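Subject: Re: [stodley-players] Flindport early access, is it worth it yet?
From: Iñaki Nieto
To: stodley-players
Date: Jun 2, 2026

Régis Arnaud wrote:
> I've now put 30 hours into the Flindport build and I think people on
> this list are being too hard on it. The crafting is deep, the map is
> huge, and the developers say there will be 1000 rooms by launch. Co-op
> works. Combat feels a lot closer to the old Cordero games than anything
> else out there. If you liked Cordero 2 at all you should just buy it
> now, before the price goes up. The roadmap has everything we asked for
> back in March.
>
> Also, the load times are much better since the last patch. Anyone
> still complaining probably needs a new machine.

Régis, I read this twice and I still don't know what you did for 30 hours. I'm not being snide. You list features, and I could have copied the same list off the store page.

Take the 1000 rooms. I've seen that number in every post since March and I don't believe it means what people want it to mean. In the build I have, the rooms in the first two areas come from a small set of pieces turned this way and that. The one with the broken stairs and the well shows up so often that my wife now says "well room" from across the couch. If they mean 1000 rooms somebody sat down and designed, great, I'd like to see ten of them. If they mean 1000 combinations, then Cordero had that too and we all got sick of it by the third floor.

Combat. Closer to Cordero than anything else out there, sure, but what else is out there? Cordero let you cancel a heavy swing into a dodge. Flindport doesn't, or at least it doesn't with the axe or the spear, and those are the only weapons I've found worth carrying. You commit to the swing and then you stand there while the archer on the ledge helps himself. Some people will say that's weight. It feels to me like they ran out of time on the animations. I'd be glad to be wrong. Has anyone tried it with the daggers past the second boss?

Crafting I will give you halfway. The smithing part is good – I like that a blade keeps its history when you reforge it, and I lost a whole evening to that. The potions are busywork. Ten kinds of mushroom and two of them matter.

As for the roadmap, it's a picture with boxes on it. Pandska had a roadmap. Some of you will remember how nicely drawn it was, and some of you will remember paying for the supporter edition, as I did, and getting a cloak. I'm not saying these are the same kind of people. I'm saying a box marked "new class" with no date next to it shouldn't move anybody's money.

Co-op does work, agreed. We had one drop in an evening and the host's save was fine afterward. The guest lost his keys, so keep them on the host's character until they fix it.

Load times: no. I timed the trip from the town to the crypt before and after the patch and it was the same on both of my machines, and one of them is not old. The long stall comes the first time you enter an area. The second visit is quick. If you tested by going back to places you'd already been, you would think the patch did something. Restart the game, go somewhere new, and tell me what you get. I don't want anyone on this list going out to buy a graphics card on the strength of a patch note.

I'll keep playing it, for what that's worth. I just wouldn't tell people to hurry. Early access prices "go up" and then there's a summer sale and they go right back down. Wait for the next build, see whether the second boss still falls through the bridge, and decide then.

One more thing for whoever keeps the FAQ: the entry about moving saves still gives the old folder. It's under the profile name now, and the game will happily start a blank profile over the top if you get it wrong. Make a copy first.
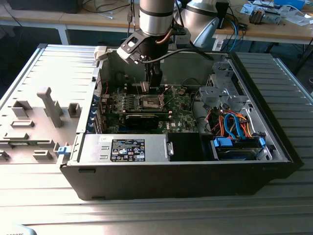
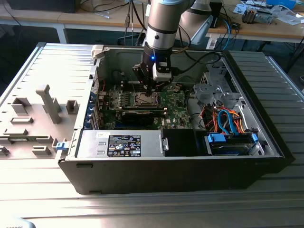 Both: desktop tower on its side, side panel off.

Posted by Iñaki Nieto to stodley-players

P.S. Régis, which version number does your title screen show? Mine doesn't list the new shield at all, and if we're on different builds then half of this is moot and I'll take back the part about the axe. I won't take back the mushrooms.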